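3.2 Bursary support and student retention

The Turcotte Bursary was set up to help medical students from low-income households at the Tomham and Fonulside teaching sites. Each award covered part of the yearly cost of rent, meals and travel. Students applied through the registrar, and all records were held in the Turnidex student database. Of the students who applied, 104 gave consent for their records to be used in this study.

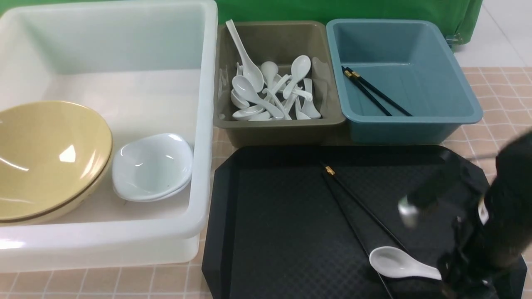

Benedicta Darko
Published 28/02/2018

Figure 3. Stacked bowls and white soup spoons in plastic tubs.

Awards ranged from $1000 to $3000 and were paid in November. Students who held an award were less likely to take paid work during term, and more of them moved on to the clinical years without a break in study. The difference was larger at Fonulside, where rents are higher and few students live with family.

These results should be read with care. Awards were not assigned at random, and students who had already left before the payment date do not appear in the records. Section 3.3 reports the same measures by year of entry, with repeat applicants counted only at their first award.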